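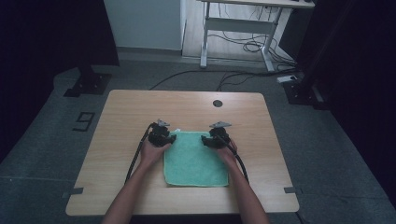

Prukley wrote in the comments that the hum is always the cable, and that anyone who buys a new pedal before swapping cables is wasting money. I've swapped the cables, so I'm putting this up as a proper post with the details I left out the first time.

Hum from two guitar amps at once, gone with one

I play in a three-piece with no bass player. To fill out the low end I run my guitar into two amps, a Stornen combo on my left and an older Heitmann head into a 2x12 cabinet on my right. Each one is quiet by itself. As soon as both are connected there is a steady low hum, loud enough to hear between songs and very loud once the fuzz is on.

The signal goes guitar, tuner, fuzz, delay, then a Trullell splitter with two outputs, then one cable to each amp. The splitter is the small passive one with no switches on it. All the pedals run from one power supply.

Things I have tried: new cables everywhere, different outlets in the practice room, taking the fuzz out, taking everything out except the splitter. The hum gets a little lower without the pedals but never goes away. We tune down to C and leave a lot of space in the songs, so there's no hiding it. We are recording in December and I'd like it sorted by then.

One person told me to use a ground lift adapter on the Heitmann. Is that safe? And if it is the splitter, what should I be looking for in a new one?
Elie Geagea

Stornen_Owner
Do not use the adapter. Do not cut the ground pin off anything either. The safety ground on an amp is there so that a fault inside it trips the breaker. Without it the fault can go through the strings and through you, and if you sing into a grounded mic at the same time you are the easiest path. People did this for years and some of them got badly hurt.

What you have is a ground loop. Both amps are grounded through the wall, and they are also joined to each other through the shields of the two guitar cables, which meet at the splitter. That makes a big loop of wire and it picks up hum from the mains. It explains why each amp is quiet alone.

The fix is to break the loop on the signal side. You want a splitter with a transformer on one of its outputs, usually labeled "isolated" or "ISO". The transformer passes the signal but there is no direct connection between the shields, so no loop. Both amps stay properly grounded at the wall. A passive splitter with no transformer just wires the two jacks together and can't do this.

Also look for a polarity switch on the isolated side, sometimes marked "phase". With two different amps there is a fair chance that one is inverted compared to the other. When that happens the low end goes thin with both on, and it would matter a lot in a band without bass. Play a low open string, flip the switch, keep whichever setting sounds fuller.

Put the isolated output on either amp. Try both ways. Some amps sound slightly darker through the transformer and you may prefer it on one or the other.

Before you buy anything you can check it in five minutes. Plug both amps into the same power strip, if the circuit can take it, and keep the two cables side by side for most of their length. That makes the loop smaller. If the hum drops but doesn't go, it's a loop.

halfstack2205
Mine did this and I just got a noise gate. Works ok. Cuts off the ends of long notes though, so maybe not if you play slow stuff.

Stornen_Owner
A gate only hides it when you stop playing. The hum is still under every note and it will be on the recording.

Elie Geagea
Thanks. Tried the power strip with the cables run together and the hum dropped by more than half, so I'm going with the loop. I found a used splitter with one isolated output and a phase switch and will put the transformer on the Heitmann first. The adapter is staying out of it.

One more thing for anyone with the same setup – taking the delay's stereo outputs straight to the two amps gave me the same hum, so that doesn't get around it.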